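Endero Desk 160: Set-up and Care Guide
Section 4. Placing the desk and keeping the top in order

4.1 Choose a wall without damp. If there is a radiator on the wall behind, leave a gap of 97 mm between it and the drawer cabinet.

4.2 Stand the desk on all its feet and press down on each corner in turn. If the top rocks, turn the levelling screws until it stops.

4.3 Slide the drawer cabinet under the right end, then open and close each drawer.

Caution: do not lift the desk by its top. Empty it before moving it.
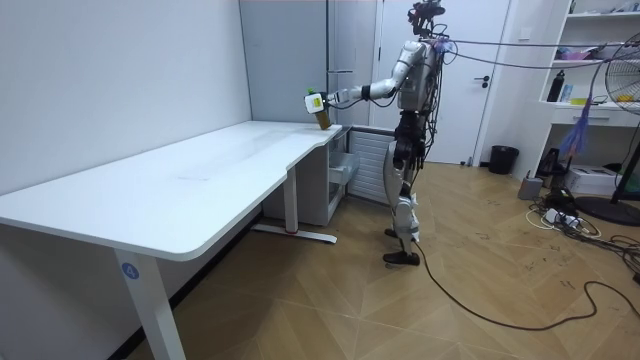
4.4 Set bottles down upright with the cap closed. Keep them away from the near edge, where a sleeve can catch them.

4.5 Wipe up spilt drinks at once with a damp cloth. For faint grey smudges, use Zodlow cream (part 509) on a soft cloth, rub lightly and rinse.

Note: scouring pads dull the white finish and will void the cover on the top.

4.6 Close the drawers when you leave the desk. An open drawer is easily walked into.
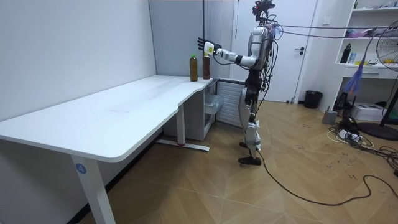 Karagiannis asks whether coloured soft drinks stain the top if a ring is left overnight. They can. Wipe the ring with warm soapy water first, then use the cream. If a mark remains after two attempts, write to the Bendthorpe service desk and give the number on your delivery note.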